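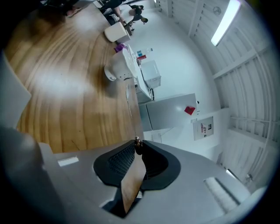
집에서 밀크티를 끓이면 왜 자꾸 싱거울까요?

대부분은 찻잎이 모자라서 그래요. 우유가 들어가면 홍차 맛이 확 눌리기 때문에, 그냥 마실 때 양으로 우리면 우유 맛만 남아요.

밀크티 얘기 좀 길게 해 볼게요. 올여름 내내 끓여 마셨더니 할 말이 너무 많아졌어요 ㅋㅋ 타래로 이어 갑니다 🧵

---

시작은 동네 카페 Hullo였어요. 메뉴판 맨 아래에 '냄비 밀크티'라고 조그맣게 적혀 있길래 별생각 없이 시켰는데, 한 모금 마시고 멍해졌어요. 진하고, 떫은데 기분 좋게 떫고, 끝에서 살짝 캐러멜 같은 향이 나고! 그날 집에 가는 길에 홍차부터 샀습니다.

---

첫 냄비는 처참했어요. 우유에 티백 하나 넣고 팔팔 끓였는데 색만 베이지고 맛은 따뜻한 우유. 게다가 바닥이 눌어붙어서 냄비 닦느라 저녁이 다 갔어요. 그래도 포기가 안 되더라고요. Hullo에서 마신 그 맛을 이미 알아 버려서…

## 찻잎 고르기

제일 많이 바꿔 본 게 찻잎이에요. 결론부터 말하면 밀크티에는 비싸고 섬세한 잎보다 잘게 부서진 잎이 훨씬 잘 맞아요. 동글동글하게 말린 CTC 아삼, 이거 진짜 사랑합니다. 금방 우러나고 색도 벽돌색으로 쫙 나와요.

---

선물 받은 다르질링으로도 해 봤는데요. 향이 예쁜 차는 그냥 뜨거운 물에 우려서 드세요 제발… 우유 넣으니까 꽃향기는 온데간데없고 풋내만 남았어요. 마시면서 차한테 미안했습니다.

---

지금 정착한 건 Zirkum에서 나오는 아삼이에요. 봉투가 투박하고 지퍼가 잘 안 닫히는데(밀폐용기에 옮겨 담으세요) 맛이 든든해요. 얼그레이로 하면 또 완전히 다른 음료가 되고요. 베르가모트 향 좋아하시면 아삼에 얼그레이를 조금만 섞어 보세요. 전 비 오는 날엔 꼭 이렇게 마셔요.

---

티백밖에 없다? 괜찮아요! 티백 속 찻잎은 원래 잘게 부서져 있어서 밀크티에 의외로 유리해요. 대신 한 잔에 두 개는 넣어 주세요. 종이 꼬리표랑 실은 떼고 넣으시고요. 저는 꼬리표째로 넣었다가 종이 건져 먹을 뻔했어요.

## 물이 먼저, 우유는 나중

많이들 우유에 바로 찻잎을 넣으시던데, 저도 그랬고요, 그러면 잘 안 우러나요. 물을 먼저 끓이고 거기에 찻잎을 넣어서 진하게 뽑은 다음 우유를 부어야 해요. 이 순서 하나로 맛이 완전히 달라져서 처음 성공한 날 부엌에서 혼자 소리 질렀어요.

---

제 기본 레시피 적어 둘게요. 머그로 두 잔 나오는 양이에요.

- 찻잎 10g
- 물 머그 한 잔
- 우유 머그 한 잔보다 살짝 많게
- 설탕은 취향껏, 전 밥숟가락 하나

끓는 물에 찻잎을 넣고 약불에서 2분. 우유 붓고 가장자리에 작은 거품이 올라오면 불 끄고 뚜껑 덮어 잠깐 두기. 체에 걸러서 잔에!

---

찻잎 10g이 많아 보이죠? 저도 처음엔 저울이 고장 난 줄 알았어요. 근데 넣어 보시면 알아요. 11g까지 올려 본 적도 있는데 그때부터는 제 입엔 좀 썼고, 떫은맛 좋아하는 저희 언니는 그게 제일 맛있대요. 그러니까 이 근처에서 왔다 갔다 해 보시면 됩니다.

---

우유는 절대 펄펄 끓이지 마세요. 넘치는 것도 문제인데(가스레인지 청소… 하…) 끓인 우유 특유의 냄새가 올라와서 차 향을 덮어요. 가장자리에 보글보글이 보이면 바로 불 끄기. 이 타이밍에는 휴대폰 보지 않기. 이건 저한테 하는 말이에요.

---

체는 촘촘한 걸로요. CTC는 알갱이가 작아서 구멍이 큰 체로 거르면 마지막 한 모금에 모래 씹는 느낌이 나요. 그리고 걸러진 잎을 숟가락으로 꾹꾹 누르고 싶은 마음, 너무 잘 아는데 참아 주세요. 누르면 쓴 물이 나와요.

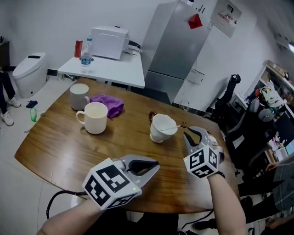 ## 단맛 이야기

설탕은 찻잎이 우러나는 동안 넣는 걸 제일 좋아해요. 다 만들고 나서 잔에 넣으면 바닥에 가라앉아서, 처음엔 밍밍하고 마지막엔 시럽이 되더라고요. 그 마지막 한 모금을 좋아하는 분도 계시겠지만요! (우리 엄마)

---

설탕 종류도 재밌어요. 흰설탕은 깔끔하고 차 맛이 또렷하고, 흑설탕은 묵직하고 당밀 향이 올라와요. 꿀은 기대가 컸는데 꿀 향이 너무 세서 차가 조연이 됐어요. 연유는… 연유는 반칙이에요. 맛없을 수가 없잖아요.

---

요즘 빠진 건 냄비에 설탕을 먼저 넣고 살짝 녹여 캐러멜을 만든 다음 물을 붓는 방법이에요. Hullo에서 느낀 그 끝향이 이거였던 것 같아요! 물 부을 때 엄청 튀니까 한 걸음 물러서서, 뜨거운 물로 조금씩 천천히요. 색이 호박색일 때 멈춰야지 갈색까지 가면 탄맛 납니다.

---

소금도 아주 조금 넣어 보세요. 손끝으로 집다 만 정도? 단맛이 또렷해지고 우유 비린 느낌이 줄어요. 친구가 알려 줬을 땐 안 믿었는데 지금은 제가 전도하고 다녀요.

## 우유 이야기

저지방은 말리고 싶어요. 밀크티는 지방이 차의 떫은맛을 동그랗게 감싸 줘야 맛있는데, 저지방은 그게 없어서 떫은 물 느낌이 나요. 일반 우유면 충분하고, 특별한 날엔 생크림 한 숟가락!

---

우유 못 드시는 분들께는 귀리 음료 추천해요. 곡물 단맛이 아삼이랑 잘 어울려서 설탕을 줄여도 돼요. 아몬드는 묽고 두유는 콩 맛이 이겨 버리는데, 흑설탕을 넣으면 두유도 꽤 고소해요. 귀리는 오래 끓이면 걸쭉해지니까 데우기만 하세요.

---

차갑게 마실 땐 얼음이 적이에요. 뜨거운 밀크티를 그대로 얼음에 부으면 맛이 다 풀려요. 그래서 전 두 가지로 해요. 아예 진하게 끓여서 얼음 컵에 붓거나, 냉장고에서 차게 식힌 다음 얼음 없이 마시거나. 8월엔 두 번째 방법으로 버텼어요.

---

냉침도 됩니다! 우유에 티백 넣고 냉장고에 하룻밤. 냄비로 끓인 것처럼 묵직하진 않은데 부드럽고 쓴맛이 거의 없어요. 뜨거운 물 아주 조금에 티백을 먼저 적셔 두고 우유를 부으면 훨씬 잘 우러나요. 자기 전에 해 두면 아침이 기다려져요.
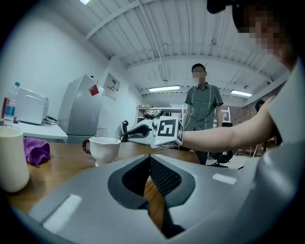 그렇게 만든 냉침은 다음 날까지 다 마셔 주세요. 우유가 들어간 거라 오래 두면 안 되고, 티백은 아침에 꼭 빼야 해요. 저는 깜빡하고 저녁까지 둔 적이 있는데 혀가 뻣뻣해지는 맛이었어요. 거기에 우유를 더 타서 살려 보려다가 양만 두 배가 됐고요 ㅋㅋ

---

향신료 얘기도 해야 하는데! 생강 한 조각, 카다멈 한두 알, 계피 조금을 물 끓일 때부터 넣으면 짜이 쪽으로 가요. 카다멈은 껍질을 살짝 깨서 넣어야 향이 나요. 정향은 하나면 충분합니다. 두 개 넣었더니 치과 냄새가 났어요.

---

생강은 우유보다 먼저 넣고 물에서 충분히 끓여 주세요. 생생강을 우유에 바로 넣으면 몽글몽글 뭉칠 때가 있거든요. 제 냄비에서도 순두부가 한 번 탄생했답니다. 맛은… 안 마셔 봤어요.

---

곁들이는 건 버터 맛 나는 거면 다 좋아요. 스콘, 토스트, 다이제스티브 같은 통밀 비스킷. Clenport 시장 안 빵집에서 파는 소금빵이 제 최애 조합인데, 오전 11시쯤 지나면 없어요. 근처 가시는 분들은 서두르세요!

---

그리고 질문 주신 분 계셨는데, 냄비는 비싼 거 필요 없어요. 저는 Fang이라는 데서 나온 작은 편수 냄비를 써요. 주둥이가 있어서 따를 때 덜 흘려요. 바닥에 우유가 눌었을 땐 물에 베이킹소다 풀어서 한 번 끓이면 싹 떨어집니다.

---

잔은 꼭 데워 주세요. 끓는 물을 잠깐 담았다가 버리면 돼요. 귀찮아서 안 하다가 겨울에 한 번 해 보고 깜짝 놀랐어요. 끝까지 따뜻하고 위에 막도 천천히 생겨요. 막이 싫은 분은 거품기로 표면을 살짝 저어 주시고요.

---

혹시 만들어 보시면 어떤 찻잎 쓰셨는지 댓글로 알려 주세요!! 특히 실론으로 성공하신 분, 비율이 너무 궁금해요. 저는 아직 실론만 하면 묽게 나와서 주말에 또 끓여 볼 참이에요 ☕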